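From: the list, desk and wiring topics
Subject: Re: [histura-desks] Power strips on top of the desk, or under it?
Sunday, 7:40 pm

On Sunday a list member in Vonunville wrote:

> I have a dark wood desk, solid top, no grommet holes, and I am not
> allowed to drill it. At the moment the strip sits on top of the desk
> next to the monitor, and I am tired of looking at it. The options
> seem to be:
>
> - a wire tray clamped under the back edge
> - double-sided tape on the underside
> - leave it where it is
>
> The load is small. One laptop supply, one monitor, a desk lamp, and a
> USB charger that stays plugged in all the time. The outlet is behind
> the left leg. Does anyone have a strong view? The Dromis tray is the
> only one I can find with a clamp that opens wide enough for my top.
>
> Also, is there any harm in having the charger in the end socket? It
> is wider than the strip and blocks part of the next one.

I have tried all three and went back to the first one with changes. Comments in order.

1. Tape. Do not do this. The foam tape sold for the purpose holds well in shear and poorly in peel, and a strip hung upside down is loaded in peel every time a plug is pulled. Mine came down after 6 weeks. The strip was undamaged. The finish on the underside of the desk was not, and it took most of an evening with a plastic scraper to get the residue off. Hook-and-loop tape is better, but the adhesive layer is the same and fails the same way.

2. Wire tray. I own the Dromis and also the older Buzatu with the solid steel floor. The Dromis clamp does open wide, but the pads are hard rubber and will mark a soft finish. I cut two pieces of felt and put them between the pads and the wood. The Buzatu needs screws, so it is out for you. The open wire floor has one advantage, namely that you can pass a cord through at any point along its length. Its disadvantage is that small adapters tip over and work their way between the wires.

Measure the strip before ordering. Mine is 339 mm long without the cord. The usable length inside the Dromis is more than that, but the cord leaves from the end of the strip and needs room to bend. Do not fold it hard against the wall of the tray. Leave a loop the size of a coffee cup.

3. On top. The objection is usually appearance. For anything you plug and unplug daily, though, the top of the desk is the correct place, and I stopped fighting it. I now run two strips from separate wall outlets: one in the tray for the monitor, the lamp and the laptop supply, and one on the desk for charging only. Neither is plugged into the other, and I would ask everyone on this list to keep it that way. We have been through that argument before.

The charging strip is a plain white one with red printing. I put the USB adapter in the socket at the far end, which leaves the end with the cord nearer to me.

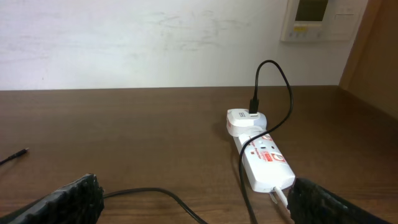

Can a USB charger be left plugged in all the time? It can, provided it is a properly made one, it is not covered by anything, and it does not feel hot to the hand when idle. Idle draw on a modern charger is small enough to ignore on the bill.

On your question about the end socket: there is no electrical difference between the end socket and any other in a normal strip. They are on the same bars. The difference is mechanical. A wide adapter in a middle socket can spoil its neighbor on both sides, while in the end socket it can only spoil one. So the end is where it belongs. If it still costs you a socket you need, use a short extension lead made for adapters, of the kind with a single outlet, and keep the total load in mind.

Points that I think are missed when people write about this:

Cord direction. A strip with a straight cord exit pushes back when you try to turn it on a smooth top. The cord has a set in it from being coiled in the box. Hang it over a door for a day with a light weight on the end, unplugged, and most of the set comes out. If you skip this, the strip will creep and one end may lift a little.

Feet. Most strips have none, or have four molded bumps that do nothing on varnish. I use 3 thin rubber dots, two at the cord end and one at the other. Three points do not rock. The dots should be the clear kind, as I have seen dark rubber stain a pale finish. On a dark top like yours I doubt it would show.

Keyhole slots. If your strip has slots on the back for wall mounting, they are open to dust and in some designs to the inside. Do not put a strip with open slots face down in a tray.

USB cables. If the port faces up, the connector stands up too and takes every knock from a sleeve. A right-angle connector helps. Route the cable along the strip for a short distance and hold it with a reusable tie so that a pull on the cable goes to the tie before it reaches the port. I lost one port to this in August and have used ties since.

Cleaning. Unplug at the wall, then a dry brush for the sockets and a barely damp cloth for the casing. No spray. White casings yellow near a window and there is no cleaning that reverses it.

For your desk, with no drilling, I would buy the Dromis, add felt, put the three fixed loads in it, and run the cord down the inside of the left leg with two soft ties. Then decide about the charger separately. If you unplug it less than once a month it can go in the tray with the rest and only the cable need come up over the back edge. If you move it more than that, leave it on top.

One question back to you. How thick is the top at the back edge, and is there a rail behind it? On the Histura desks of that style the rail sits a little way in from the edge, and the Dromis clamp fouls it unless you mount it off to one side. If yours has the rail, measure from the edge to the rail before you order. The lower jaw of the clamp needs that clearance.

--
Histura desk list. Reply below the quoted text and trim what you do not need.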